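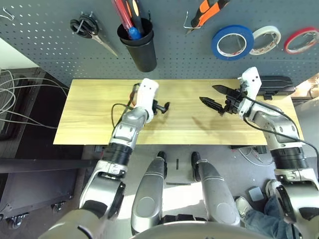
Would you like to help teach a robot to tidy a workbench?

We are looking for four patient people to join us at Vallstead in November, guiding a two-armed robot by remote control through the sort of small jobs most of us do without a thought, such as picking up a screwdriver or passing a roll of tape across. You don't need to have done anything like it before (some of our best helpers came to us from knitting groups and bakeries!), and we'll happily sit with you for as long as it takes to feel comfortable.

You would come in for 2 sessions a week over 5 weeks, with plenty of breaks and a decent cup of tea. Each person who finishes the Hirorach study receives 1,540 in Vallstead's usual currency of thanks, which is to say pounds, paid at the end.

Your first morning is given over to nothing but practice: opening and closing the grippers, finding out how far each arm will stretch, and getting used to going slowly.
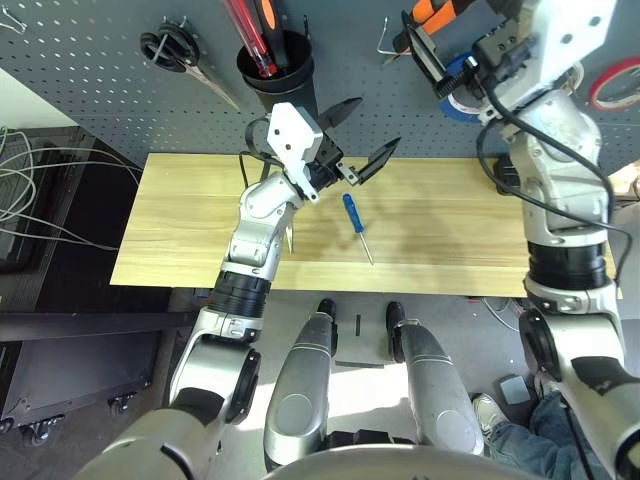

How to apply

Write a few lines to Asanka Biswas at the Doucette Building, telling us a bit about yourself and which hand you favour, by July 14, 2018. Do mention it if you wear glasses or would like a higher chair, and we'll have things ready for you. 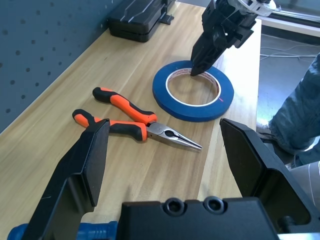

Pliers and blue masking tape on the bench, with both grippers at work.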